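FOR IMMEDIATE RELEASE
2020-12-14

Metolthorpe and Furker merge storage lines, Mundthorpe plant stays open

MUNDTHORPE — Metolthorpe Home Storage and Furker Cabinets will sell under one name starting in May. One catalog, one order desk, one warranty. Both boards signed off this week. No layoffs planned.

Combined range: 726 items, down from 2,034. Mostly duplicates going. Same bedside chest in four near-identical whites, that kind of thing. Stores have been asking for a shorter list for years and now they get it.

"We were shipping two catalogs to the same buyers and answering the same phone calls twice," said Gwenaël Picard, managing director of the merged company. "Customers didn't care which of us made the desk. They wanted it delivered on the day we said."

Delivery is the big change. Orders from both firms will go out of the Mundthorpe warehouse, with a second truck route added for the coast. Independent stores keep there current account numbers until May, then get new ones by mail.

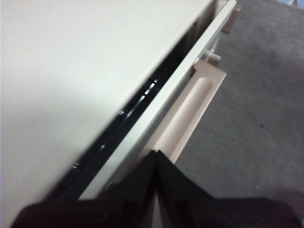 Metolthorpe Press & Trade Relations

Drawer units stay the largest part of the range. White remains the standard finish, oak and gray to order. Metal slides across all cabinets with drawers from the spring catalog on. Spare parts for discontinued items will be kept for 39 months after the last sale — handles, slides, feet, back panels.

The Charpentier children's line continues under its own name. Separate price list, same order desk.

Warranty: existing Furker and Metolthorpe warranties honored in full, no re-registration. New purchases from May get the longer of the 2 current terms. Keep the reciept.

Retailers with open orders don't need to do anything. Anyone holding display models from the dropped items can return them for credit, forms go out with the January statement. Returns without a form will be held at the warehouse untill the paperwork shows up.

Spring catalog available to trade customers on request. Prices on carried-over items unchanged through May.

Press contact: Gwenaël Picard, Mundthorpe office. Product photos and price lists by email.

###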